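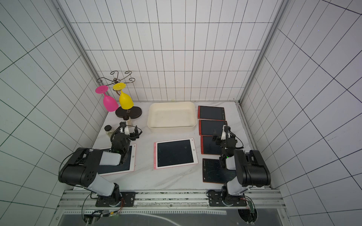

Handout 4: Working rules for the two-arm cell

Applies to everyone in the Paltard course, including the evening group.

Before power-on
Check that both arms are at rest and that no cable lies across the rail. Set the speed limit to 60 mm per second for the first run of any new program. Glass and wire items stay at the back of the table.

Handling flat items
Writing tablets are picked one at a time and placed in the tray or bin with the screen up. A stack may sit unevenly as long as nothing sticks out over the rim. Close the fingers fully before moving in beside the bin wall – an open gripper needs more room than most people allow.

Stopping
One person keeps a hand near the stop button during the whole run. After a stop, write down the program number and wait 300 seconds before the restart. Program 151 is the only one cleared for both arms together.

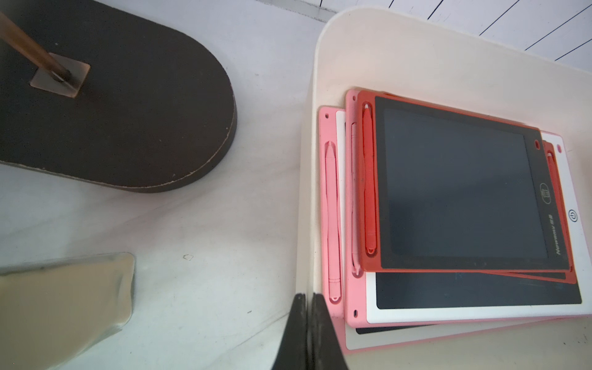 Silvia Sýkora objected in April that the waiting time is too long for a simple pick and asked for a shorter one when only one arm is running. The rule stands for now. Bring your own logs if you want to argue the point.

For next time
Read the Fotard notes on shared workspaces, sections 2 and 3. Log sheets go in the folder in room 722 by 4 p.m.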